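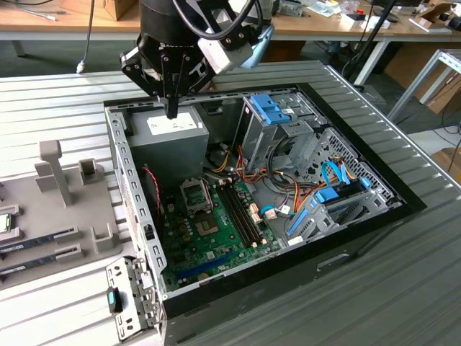 Figure 1. Gripper over the power supply of the test tower. The parts fixture is to the left of the case.

Faults in the Ollum Disassembly Cell: What We Logged and What We Don't Believe Yet
Course project report, final version, 5/1/26

1. What the project was supposed to be

Our original proposal said we would measure how fast the Ollum cell could take a desktop tower apart and put selected parts back. We dropped that plan after the second week of testing. The cell stopped on faults so often that any average speed we reported would mostly have measured how quickly we got to the reset button. This report is about the faults, and about one of them in particular.

The software we used is Brernance, the motion package that came with the cell. It has its own fault log. A large part of our work was checking whether that log can be trusted, and our answer is only partly.

2. Setup

The tower lies on its side with the case open. The motherboard, the drive cage and the power supply stay in the case between runs. The CPU and two memory modules are kept in the gray fixture when they are not installed, so the arm has a known place to reach for them. A camera on the side of the gripper finds the part before each move.

One attempt means one approach to one part, whether or not the part was moved. We recorded 1,149 attempts. Of these, 307 ended in a stop of some kind. We sorted the stops by reading the Brernance message and then comparing it with our own handwritten notes.

3. The fault we care about

The most common message was "target not reached," with 124 cases. Brernance treats this as harmless. The arm stops, backs up and tries again.

We don't think it is harmless. In many of those cases the fingers were already touching something when the arm stopped. The approach to the power supply was the worst. The power cables come out of it and spread across the middle of the case, and they do not lie the same way twice. If a finger comes down on a cable, the arm pushes for a moment, gives up, and reports that it didn't get where it was going. That is true, but it leaves out the part a person would want to know.

On one run in the third week the retry did real damage. The first approach stopped with "target not reached." The arm backed up, and a cable that had slipped between the fingers came with it. The retry then went down with the cable still caught and pulled a connector sideways until the plastic cracked. The log for that run shows one warning and one completed move. Anyone reading only the log would call it a success.

4. Why the retry makes it worse

The retry uses the camera position from before the first attempt. It does not look again. We found this out by moving a strip of tape between the stop and the retry, and the arm went to where the tape used to be. We repeated the test on a different part of the case and got the same thing.

The Brernance manual says the retry is "adaptive." We could not find anything it adapts to except speed. It goes slower the second time. Going slower toward the wrong spot is still going toward the wrong spot.

5. What we changed

We turned off automatic retry. After any stop, the arm now lifts clear and waits until someone has looked inside the case and pressed continue. We also lowered the force limit for approaches near the cables.

With these settings we ran another 264 attempts, which are not included in the total in Section 2. No connectors were damaged. We would be careful with that result. We had also gotten better at laying the cables flat by then, and we did not run a comparison with messy cables and the new settings. The lower force limit also caused extra stops when nothing was in the way, and it is possible we just traded one problem for a more annoying one.

6. Safety

Reaching into the case while the arm is paused is the obvious risk. Early on we did this with only the software pause active. The pause holds the arm but does not cut power, and we had no good reason to trust it, given everything above. We now use the hardware stop before anyone's hand goes near the fingers. This should have been the rule from the first day.

7. Open questions

We do not know if the old-position retry is a bug or a setting we missed. We asked through the Filali support page and had no reply by the time of writing. We also don't know if the second cell, at the Ollcombe lab, behaves the same way. It runs an older version of Brernance, and we only had access to it for one afternoon in August, before we knew what to look for.

Raw logs and our handwritten notes are in the project folder. Where the two disagree, we went with the notes.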